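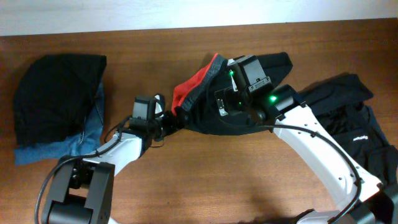
4. Workshop Build and Folding Trials

4.1 Setting and construction

The system was assembled in a shared workshop rented by the members of the Bikedex cooperative. No part of the room was rebuilt for the purpose. The arms were mounted along one side of an existing wooden table, so that both reach across it from the same direction (Figure 3). The table was kept because members use it for other work in the evening, and a permanent installation would not have been approved.

Assembly was carried out by Min-kyu Sun and Solène Texier over the month of October. The cost of parts was held to the limit set in Section 2. Cable routing received less attention than the joints did, and this had consequences during the first week of trials. Cables run on the outside of the links and need enough slack for the wrist to turn through its full range. Too much slack leaves a loop that can touch the cloth. The length finally adopted was found by trial, and Texier recorded it in the build log for each arm separately.

Figure 3. The two arms at work on a dark garment with a red section. A folded stack with blue denim under a black item is at the left; further dark clothing is at the right edge of the table.

4.2 Garments

All garments were donated by members and had been worn. We made no attempt to select items that were easy to fold. The set contained 136 items, among them trousers, knitted tops, and jackets with panels in more than one color. Dark clothing made up a large share of the set, and it proved the hardest to handle. Where one black item overlaps another, the boundary between them has little contrast, and the software described in Section 3 (called Pramgate in the code release) often placed the grasp point on the wrong layer. A strip of a lighter or brighter color near the hem improved the result, as it gave the estimator an edge to follow.

4.3 Procedure

Each trial began with one garment laid in the middle of the table. The operator, Benjamín Toledo or Josiane Le Goff, chose the first grasp point by hand, and the remaining steps were run by the controller. A trial was stopped after 40 seconds without progress. In total 402 trials were recorded. Of these, 36 were removed before analysis due to a loose connector at the right wrist, which was replaced on a Wednesday between two sessions. The removed trials are listed in the appendix.

Folding was judged from above by a member who had not operated the arms that day. The judge marked a fold as accepted, accepted with a visible crease, or rejected. Miłosz Zawadzka reviewed all cases in which the judge had left a written comment.

4.4 Limits of the build

The arms share a working area over the center of the table, and their paths can cross. The controller prevents contact by holding one arm still while the other passes, which lengthens every trial that requires a grasp from both sides. A wider spacing of the bases would reduce this delay but would also place the far corners of a large jacket out of reach.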